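Sorting a Mixed Pile of Hookup Wire by Color

Applies to: loose offcuts and short lengths of insulated low-voltage wire, mixed colors, no connectors or with bare ends only. For mains cable, coax and ribbon cable, see the separate pages.
Written by Titilayo Aliyu. Checked by Emmett Yazzie.
Last revised: 2025-12-09

Purpose

Short lengths of wire accumulate in the bottom of a parts drawer and knot together. Pulling one length out of the knot usually tightens the rest. The procedure below separates the pile into single colors without cutting anything and without nicking the insulation. It assumes a pile small enough to spread out on a kitchen table. Larger piles should be split first and done in batches.

What you need

One shallow plastic basket per main color, plus one for everything else. Perforated baskets are preferred to solid ones. Dust and stray strands drop through the holes and the contents can be seen from the side. The rim should be low enough that a wire can be laid in from above without bending it.

A pale cloth to work on. Black wire vanishes on a dark bench, and copper strands vanish on bare wood. A printed tablecloth is acceptable if the print is lighter than the wire. White wire is the exception and is dealt with in step 6.

Flush cutters, for trimming ends only.

Twist ties or strips of hook-and-loop tape for bundling. Pollow sells the tape in rolls; any brand will do.

A small lidded jar for trimmed ends.

Preparation

Disconnect everything. A wire still attached to a battery holder or a power supply does not belong in the pile. Check for this before the pile goes on the cloth.

Remove any length with a plug, a terminal block or a soldered component on it. These catch on the others and account for most of the knots.

Set the baskets in a row along the far side of the table, with the pile between you and them. Decide which color goes in which basket before starting and do not change it halfway. Where two baskets are the same color, put them at opposite ends of the row with a different one in the middle, so they cannot be mistaken for each other. The usual arrangement is red at one end, black at the other and the odd colors in the middle.
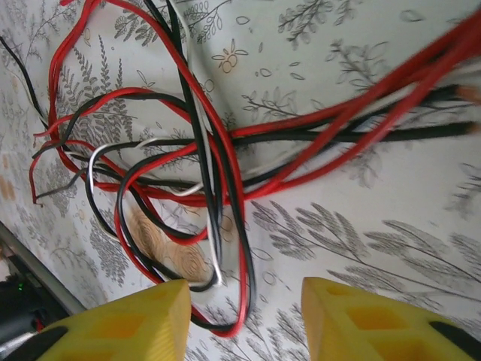
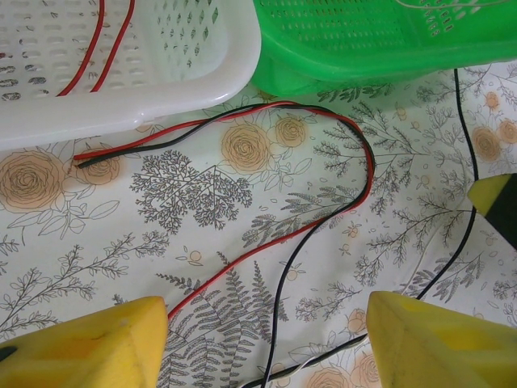
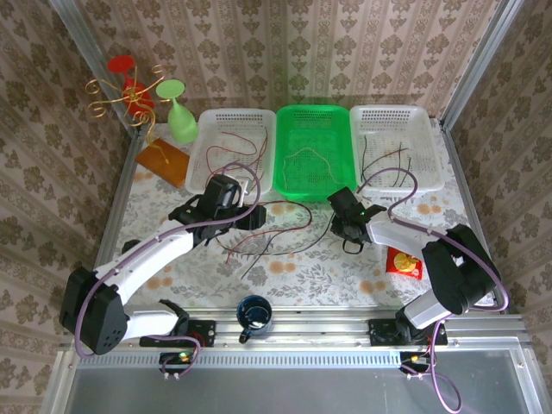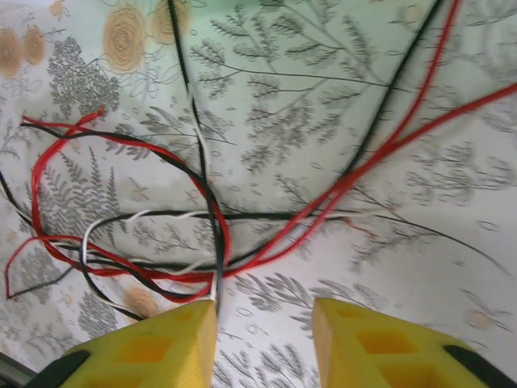
Procedure

1. Lower the pile onto the cloth and let it relax. Do not shake it. Insulated wire has some spring in it, and a pile left alone for a minute opens slightly by itself.

2. Press down lightly on the center with a flat hand and draw the outer loops away from it with the other. The aim is to make the pile flatter and wider. Stop when the outer loops no longer move freely.

3. Find the loose ends. Work from ends only, never from the middle of a loop. An end that lies on top of everything else is a good first choice. An end that goes straight under a bundle should be left for later.

4. Take hold of the wire a short distance back from the end, on the insulation. Holding it by the bare strands splays them, and a splayed end hooks into everything it passes.

5. Lift straight up, then away. If the rest of the pile rises with it, put it down and follow the wire back to the point where it crosses another. Slide the upper wire off at the crossing and try again. Pulling sideways drags every crossing along the table and turns a loose tangle into a tight one.

6. Take thin wires ahead of thick ones where there is a choice. A thin wire caught under a thick bundle kinks easily. Thin white wire on a pale cloth is hard to follow by eye and should be traced with a fingertip, starting from whichever end can be found.

7. Lay the wire in its basket with the full length inside the rim. Wires left hanging over the edge get pulled out again by the next sleeve that passes, and a stiff length standing on end will spring out of a shallow basket. Curl a long piece once around the inside wall.

8. Repeat, working around the outside of the pile. After every 10 wires or so, flatten what is left as in step 2. The crossings loosen as the pile gets smaller and the last few lengths generally fall apart without help.

Colors that cause trouble

Red and brown are the pair most often mixed up, especially under warm indoor light. Hold the wire against a known red before dropping it in. If brown turns up in quantity, it should have a basket of its own. If there are only a few lengths, bundle them with a twist tie and keep them with the odd colors.

White, cream and tan insulation can be the same product at different ages. Sort by thickness first and by color second.

Black is simple to sort and hard to count, as strands lying side by side read as one thick wire. Separate them with a fingernail.

Color says nothing about rating. A red wire is not necessarily a positive lead and a black wire is not necessarily thin enough or thick enough for the job it is next used on. Read the printing on the insulation where there is any, or measure the conductor.

Trimming and bundling

Once the cloth is clear, go through each basket in turn. Cut ragged or splayed ends back to clean insulation. Cut over the jar and close the lid when finished; loose strands cause shorts and are unpleasant to step on. Strip new ends only when the wire is about to be used.

Discard lengths with cracked, flattened or sticky insulation. Discard anything too short to be gripped at both ends with a join in the middle.

Straighten what is left by drawing it once between finger and thumb. Align one end of each group, fold long pieces in half, and tie in bundles of no more than 20. Bigger bundles are slow to open and the wires in the center never get used. Two ties per bundle are enough, one near each end. Do not wind them tight.

Storage

Bundles can go back in the same baskets if the baskets fit the shelf. Iglesias drawer inserts have dividers wide enough for folded bundles. Keep the label on the front of the container and state color and conductor size, in that order. A Lonix label tape in the 12 mm width sticks to smooth plastic but peels from perforated walls, where a tied-on tag works better.

Keep the bundles out of direct sun. Red insulation fades toward pink and becomes harder to tell from orange.

Common faults

The knot gets tighter with each pull. You are pulling from a loop. Go back to step 3.

Bare strands break off on the cloth. The ends were splayed before sorting. Trim the worst of them in place, lift the cloth by its corners and tip the strands into the jar.

The basket slides when a wire is laid in. Put a folded damp rag under it.

Wires re-tangle in the basket. Too many were dropped in from a height, or long pieces were left uncurled. Tie the basket's contents in small groups as you go and leave the final bundling for the end.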